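Sonddale Home Forum > Kitchen and Dining > White tables, and what to put on them

Thread started by Quentin Guillot

We have finally replaced the big table. The old one was pine and had been through two children and a fondue. The new one is matt white, and my wife and I have been arguing ever since about what goes in the middle of it. She says a fruit bowl. I say nothing at all, so that it can be wiped in one go. We have agreed that strangers should decide. I've been looking at dark teal, on the grounds that plain white would vanish and red would look like a pizza place. Something like this in size and colour.

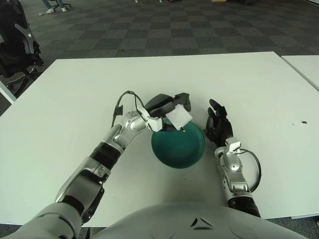 Quentin Guillot

Wide and shallow is what I'm after, round, with a glossy rim. My worry is that a shallow bowl only holds four apples before the fifth makes a run for it. Does anyone live with one? Also open to being told that a centrepiece is a thing for people with a dining room.

Reply from Monique Gilbert

I live with one. It holds keys, a dead battery, a button and the instructions for a boiler we no longer own. It has never met an apple. Get the bowl by all means, but don't tell yourself it's for fruit.

The colour is good. Mine is an Edora one in mustard and it looks like something left over from a school canteen.

Reply from Man-lok Su

Disagree with Monique about the fruit. You want shallow for fruit. In a deep bowl the bottom layer is never seen again until it starts to smell. In a shallow one you can see the pear going off from across the room and choose to ignore it.

What I would worry about is the matt top. We had a matt white table from Nuda and it showed every mark. Pencil, turmeric, the bottom of a casserole. My mother-in-law put a newspaper down on it in May and you can still read part of the crossword.

Reply from Quentin Guillot

How did she do on the crossword?

Reply from Man-lok Su

Badly. 14 across is wrong and we have to look at it every morning.

Reply from Romain Gaillard

Matt is fine if you use a damp cloth and leave the magic sponges alone. Those take the finish off and then you have a shiny patch, and the shiny patch is for ever. I've said this on here before and was called a sponge snob.

On the actual question: plate, not bowl. A big round plate does the same job for the colour and you can serve a tart on it. A bowl that shallow is a plate that can't make up its mind.
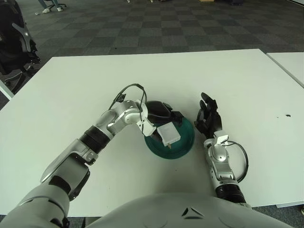

My own rule for a centrepiece is that it has to be lifted off with one hand while the other one is holding the hot dish, and most of them fail. I bought an Aubert platter years ago that weighed as much as the cat and it ended up living on top of the fridge. Teal-green with a lighter rim and a darker centre, like that one on the white tabletop, would be my pick, as a rim that stands out from the middle makes a plain tart look as if you tried. I'd go no bigger than you can get in the dishwasher. Measure the rack first. I didn't.

Reply from Monique Gilbert

Romain, you are still a sponge snob.

And a plate is hopeless for keys. They slide off when anyone leans on the table.

Reply from Romain Gaillard

Put the keys on a hook like an adult.

Reply from Wumpini Kyei

Coming at this from the side of someone with two white tables pushed together, which is how we get everyone in on a Friday. Whatever you choose, don't centre it over the join. Ours sat there quite happily until my uncle pulled his end out to reach his stick, and then we had satsumas in three rooms.

Otherwise I'm with bowl. You can't put satsumas on a plate with my family.

Reply from Quentin Guillot

Thank you all. I read this out at supper. My wife has taken it as a clear win for fruit, and I've taken it as a clear win for leaving the table bare, so that went well. We're going to look at bowls on Friday. I've measured the dishwasher.

Reply from Man-lok Su

Keep newspapers away from it.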